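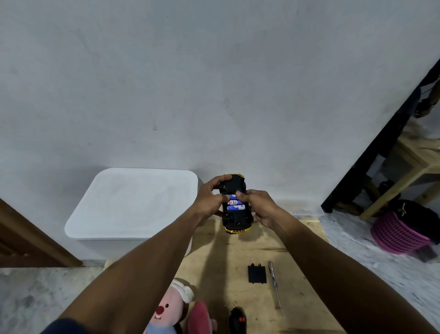
Search tips and guides Go

Home Kitchen Laundry Workshop Garden Contact

Small drive units: batteries, contacts and re-pairing

These notes cover the radio-controlled toy car as a small driven machine: a battery pack, a receiver, a drive motor and some form of steering. They apply equally to a car that has been given a line-following board and left to run a track on its own, as ours has. It is a Taka chassis with a Vanberg controller, and it has been apart more often than any other machine in the shed.

Changing the cells

Switch off the car first, then the remote. Turn the car over on a flat board and support the body with one hand so the weight is off the axles. Use a screwdriver that fills the screw head. A worn tip will round out a soft screw in one go, and after that the cover has to be drilled.

Lift the cover straight up. The tabs are thin and break if it is levered from the side. Put the cover and screw on the board, well away from the edge.

Replace all the cells together, same type and same age. Check the polarity marks moulded into the recess before the old cells come out - on a black chassis they are easier to read by torchlight held low.

Cleaning contacts

White or green crust on a spring is leakage from an old cell. Wear gloves. Dab the contact with white vinegar on a cotton bud, leave it a minute, wipe with a barely damp cloth and let it dry fully. Finish with a few strokes of 1,000 grit paper. Bend a flattened spring back out with long-nose pliers.

Axles and track sensor

Hair winds itself around the axles just inside the wheels. Cut it with a seam ripper and pull it out with tweezers. On an automated car, wipe the sensor window at the same time and check that nothing hangs in front of it. Ours stops reading the line once the tape gets scuffed, at roughly 200 laps.

Re-pairing the remote

1. Fit the cover, but leave the screw out.
2. Switch on the car, wheels off the floor.
3. Switch on the remote within a metre of it.
4. Test forward, reverse and both steering directions.
5. Switch off and drive the screw in. Stop when it goes snug.

If the wheels twitch but won't turn, go back to the contacts.

Storage

Take the cells out of both units if the car will sit for more than a month. Siham Ouali keeps hers in a lidded tub with the screwdriver taped inside the lid. Ours goes away in December with the cover screw in a labelled bag.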